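Wokbridge Makers Board > Robots & Automation > Training data

Thread: Wrist view has no task object in it for a chunk of every episode. Keep or trim?

tinshed_pete wrote:
Hi all, long time reader, not much of a poster. I've been collecting teleop demonstrations for a little imitation policy on my Bromia arm since September, and I've now got 1,900 episodes sitting on a drive that my better half keeps asking about. The task is nothing glamorous, it's tidying odds and ends off the floor into a tub, but I've grown very fond of it!

My question is about the stretches between tasks. I start recording, then I fuss about getting my hands settled on the leader arm, and for 8 seconds or so of each episode the wrist camera is looking at carpet and its own fingers. I've been leaving all of that in. The Kullitz loader doesn't mind one way or the other, but my last policy has picked up a lovely habit of hovering over the floor and doing nothing at all, and I'm starting to suspect I taught it that myself.

Grab from the wrist camera so you can see the sort of thing I mean.
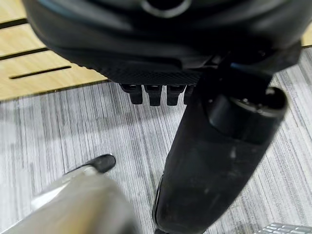

Wrist view, fingers over the striped carpet. Nothing to pick up between them.

Before you ask, the overhead camera is fine and I'm happy with it. It's only the wrist stream I'm fretting about, and whether I should go back and cut the starts off everything I've done.

gumleaf_robotics wrote:
Welcome out of the shadows, Pete! Trim it, I reckon. If the arm is sitting still and the action labels are all zeros (or near enough), your policy is learning that the right answer to "I see carpet" is "stay put". I had exactly the same hovering on mine and spent a fortnight blaming the learning rate. I wrote a script that drops everything up to the first real joint movement, retrained overnight and the hover was gone by breakfast. Keep the originals somewhere safe, mind.

oldmate_servo wrote:
I'm going to disagree a bit, with affection. Trimming every start to the same moment means the policy never sees the arm at rest, and then when you switch it on for real it is at rest, and you get a nasty lurch. I'd leave a short lead-in on each one. I keep 14 frames and throw the rest away. Could be I'm superstitious about it, but mine starts gently and I don't have to leap for the stop button with a cup of tea in my hand.

Also, looking at your picture, that's a busy sort of carpet. All those fine grey streaks! If every episode you have is on that one floor, I'd worry about that well before I worried about the idle bits.

gumleaf_robotics wrote:
Fair point on the lurch, though I'd fix that by ramping the first commands at run time and keep it out of the data altogether. We've had this argument before, haven't we. Agree completely about the floor.

marg_in_the_loft wrote:
Can I put in a word for the near finger? The pale one at bottom left is very blurred and only the black tip is anything like sharp. I don't think it hurts you as such, the policy will cope with a soft blob that's always there, but if your focus is set for far away then small items could go mushy right when the fingers are closing on them. Have a look at a few frames just before a grasp and see whether you could tell a peg from a pen yourself. If you can't, I wouldn't expect the network to.

I use the Magnusson annotator for this. You can step through wrist frames with the arrow keys and tag the ones that look poor, and it's rather soothing with the radio on.

tinshed_pete wrote:
What a generous lot you are. Marg, I've just been through a handful and you may be on to something, the pegs do go a bit porridgey close up. I'll nudge the focus nearer and record a fresh batch before I touch anything else.

On the trimming, I think I'll run it both ways, one copy cut hard and one with the 14 frames left on, and train on each. As for the carpet, I do have lino in the laundry and an old rug I can drag in, so I'll do 30 episodes on each to begin with and see how my back holds up.

oldmate_servo wrote:
Shift a lamp while you're at it. And write down which batch was which, I never did and I regret it every time I open that folder.

tinshed_pete wrote:
Update, 12/23/22: both copies trained. The hard cut one has stopped hovering but it does lurch, and the one with the lead-in starts nicely and still dithers now and then over bare carpet. So you're each half right and I'm sure you'll both be unbearable. Rug episodes are next, once the visitors have gone home.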